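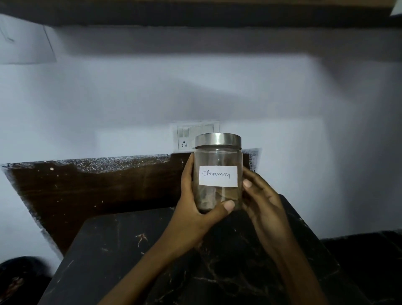
Figure 1. Storage jar with screw lid and handwritten label, "Cinnamon." Stock at the bottom of the jar is bark pieces.

Pornine Shared Kitchen, Dry Goods Storage
Progress report, second period
Prepared by: Crisóforo Zamudio
To: Teodoro Lozano, Solís
Date: 2019-06-23

1. Status

Transfer of whole spices from bags to glass jars is complete. Ground spices are in progress. Dried beans and rice have not been started and remain in the original sacks on the lower shelf.

2. Work done since March

227 jars were received and washed. Each is clear glass with a steel screw lid. Jars that did not close flush were returned to the supplier, Prendex, and replacements have arrived.

Labels are white paper, cut to a rectangle and written by hand in black ink. Printed labels were priced and dropped from the plan. The label carries the name of the contents only. Fill dates are kept in the stock book, by shelf and position.

Cinnamon is stored as bark and ground in small lots when needed. Cloves and cardamom are handled the same way.

3. Open items

Some labels were applied at a slant. They are legible and will be replaced when the jars are next washed.

Low stock is topped up only after the old stock is used. The refill level has not been agreed with the cooks. A mark at one third of jar height is proposed.

The jars for ground spices need a finer funnel. Order placed.

4. Budget

Approved: 2420. Spent on jars and lids: 900. Spent on shelving: 200. No overrun is expected. The remainder covers the bean and rice containers and the second shelf unit.

5. Next period

Finish ground spices. Select containers for beans and rice. Send the revised shelf plan to Solís for approval before any drilling.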